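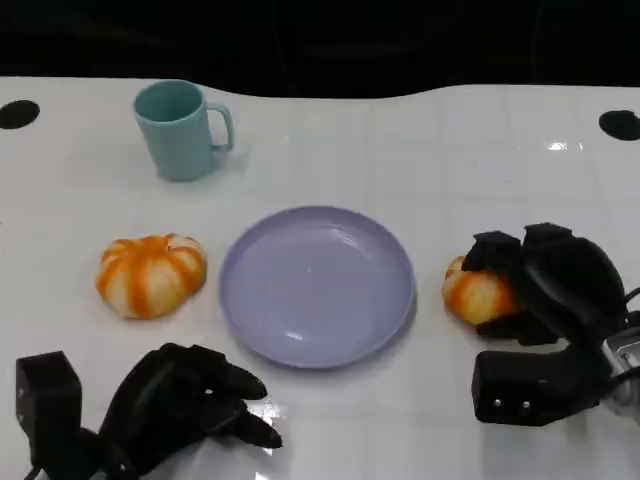
Figure 3. Head camera view, bimanual setup, right hand closed on one of the two striped pumpkins. Left hand resting on the table. Plate and mug as in all pumpkin trials.

4.2 Hand comparison on the pumpkin task

We ran the same task with two hand types. The first is the Buketti multi-fingered hand, fitted left and right (Figure 3). The second is the Zoter two-jaw gripper, same arms, same wrist mounts, adapter plate swapped. Controller was Novwood in both cases, with the gains left alone between hands. We did try retuning for the lighter gripper in January, but the change was small and we dropped it to keep the runs comparable.

Task: pick up a toy pumpkin, put it on the plate, repeat with the other. Right arm takes the pumpkin on the right side of the plate, left arm takes the one on the left. The mug stays where it is and counts as an obstacle. Touching it is logged but the trial goes on. Knocking it over ends the trial.

A total of 562 trials were kept, out of some 1,000 started. Most of the dropped ones are from the first week, when the clock on the wrist encoders drifted against the camera clock and the logs could not be lined up. We did not try to rescue these. Another 19 were thrown out for operator error (wrong start pose, wrong object order).

The multi-fingered hand was better at the grasp itself. The pumpkins are squat and ribbed, so two flat jaws often landed on ribs at uneven heights and the object turned as it was lifted. With the fingers arched over the top this happened much less. When it did, the pumpkin usually settled back against the palm and the trial could be saved. The jaw gripper had no such second chance. A turned pumpkin was mostly a dropped pumpkin.

Release went the other way. Jaws open, object falls, done. The hand opens one finger after another under the default Novwood profile and the last finger tends to drag. In several trials the pumpkin was pulled toward the plate rim and rolled off. Opening all fingers at once fixed most of this but we only found the setting late, so the main results use the default. See Section 5 for the rerun.

Size matters too. The hand blocks a good part of the object from the head camera once it closes, and what is left visible is one side of the pumpkin at best. The pose tracker (Ķēniņš, stock weights) lost the object in many of the multi-finger trials at this point, and we fell back on finger position to decide wether the grasp had held. With the jaws the tracker kept going. We do not have a clean way to seperate this effect from grasp quality, so both are reported together.

Table glare was a further problem. The white top is glossy and the bright spots on it were sometimes picked up as object edges, mainly near the plate. Cutting exposure helped. A matte sheet would be better, not tested.

Grasp timeout was 300 control steps for both hands. The jaw gripper rarely got near it. The multi-fingered hand did, mostly on the left arm, where the approach starts close to the plate and the fingers need to clear the rim before turning out to the object.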